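Nuncombe Town FC - website and registrations support
Ticket: new signing missing from squad list and match page
Reading time: 2 minutes
Opened: 10/28/25
Status: open, waiting on league

Problem as reported: our new striker, in from Trallthorpe on a free transfer, does not appear on the squad page. His player record exists and the club secretary's login can open it. The transfer story went out on the news page without trouble. On the match page for the next home game his slot shows as a blank line with the number 7.

Steps tried so far:
- Logged out and back in on two computers. No change.
- Cleared the page cache from the Trudiser control panel. No change.
- Removed him from the squad and added him again. The blank line moved to the bottom of the list, then went back up after around 5 minutes.
- Checked spelling against the league form. Both match. 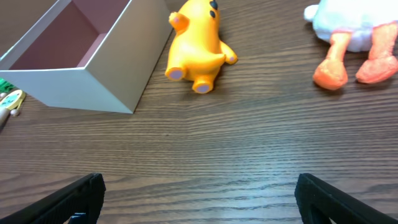 Open white box on the table.

Second round. Compared his record with the goalkeeper's, who signed in April and shows correctly. The difference is in the "previous club" field. The goalkeeper has a club code there. The striker has the club name typed in by hand, and the code is empty. Typed in the Trallthorpe code and saved. The page accepted it, but on reload the field was empty again. Tried 3 times with the same result.

Also noticed that his status reads "pending release" on the league side. We have the signed release from Trallthorpe and it was uploaded with the rest of the forms.

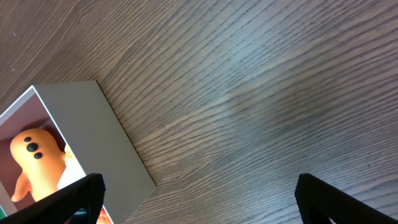

Cha: The code won't save while the release is pending. The squad page only pulls players with a confirmed previous club, so he stays hidden until the league clears it. Please don't delete the record again - each time you do, the release has to be matched by hand. I have sent the upload back to the league with a note.

Understood, record left alone. In the meantime we have put his name in the match preview as plain text so supporters can see he is in the squad. That part displays fine on phones and desktop.

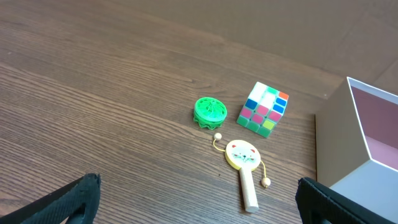 The printed team sheet is a separate matter. It draws from the same list, so it has the same blank line, and the referee will need a correct copy before kickoff. We can fill in a sheet by hand if his clearance comes through but the page has not caught up. If the clearance itself is late, he can't play and the manager needs to know by the last training session.

Left to do:
- League to confirm release.
- Re-enter the club code once status changes.
- Check squad page, match page and team sheet.
- Take the plain text line out of the preview.

Keeping this ticket open until all 3 pages show him.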